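Lecture 7: Wrist Views and Learning from Demonstration
Handout, September 2019
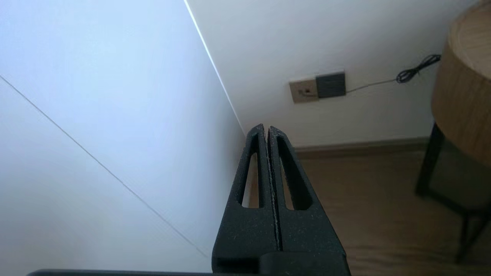
Fig. 7.1. Wrist camera view, fingers together, pointed toward a room corner.

Last week we used a fixed camera. The method in this lecture gives the policy only the wrist view, so the fingers show up in every input. In Fig. 7.1 they take up much of the lower center, and the slots in them let a little of the background through.

Setup. The Povell set has 200 demonstrations recorded in furnished rooms. Each one is a series of wrist images paired with the arm motion and the finger opening. Images are scaled down before training. We hold out 80 demonstrations for testing and never tune on them.

Method. The network takes the 2 most recent images and predicts the next 3 motion steps. Only the first step is carried out, then the network is run again. This is the same receding horizon idea as in Lecture 5.

What to look for:
- The fingers stay in nearly the same place in the image while the room moves. A network can read the opening from them directly.
- Large plain surfaces, like the white panel on the left of Fig. 7.1, give few features to track. Edges and seams carry most of the motion signal.
- Thin items such as the black cable on the back wall may be lost when the image is scaled down.

Result. On the Povell test set, masking out the fingers made the predicted opening worse and left the predicted arm motion almost unchanged. The Hetley set has not been tested this way.

Reading: course notes, section 3, up to the part on masking.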